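### 4.3 Soft goods

The vendor's leaflet for the Flenell kit says its two-finger gripper will "tidy any household textile out of the box." We took that claim at its word and ran the kit as shipped in April, with no retraining and no help from Brivex, the reseller. Knitted items got most of our attention, as the leaflet's own success figures appear to come from flat, folded cloth (Olteanu's earlier review raises the same doubt). Figure 3 gives a wrist view of a knit item on the stone floor.
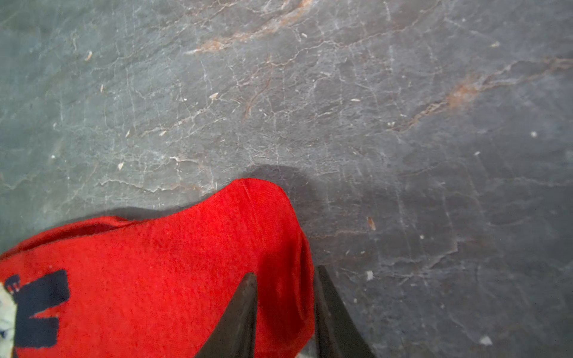 **Figure 3.** Wrist-camera view: red fabric between and beside the gripper fingers, dark gray stone floor.

We logged 1,744 attempts and scored 862 of them as clean, meaning that the item was lifted, carried and released without a second try. That is just under half. The kit's own software reported a much higher rate, and Firouzeh Naseri, who rescored 700 of the attempts by hand, traced most of the gap to a generous rule: any closing of the fingers on cloth counts as a grasp.

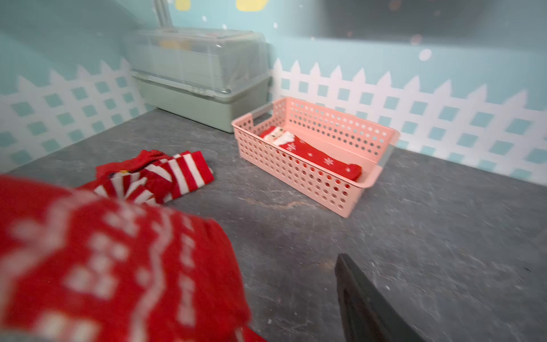
Storage tasks raise a further problem. The software marks a task complete once the item is inside the basket outline, and it has no measure of how the item lies there. A sock hung over the rim can pass. Wusine, whose planner ships with the kit, lists eight "placement quality" settings – we could find no change in behavior from any of them.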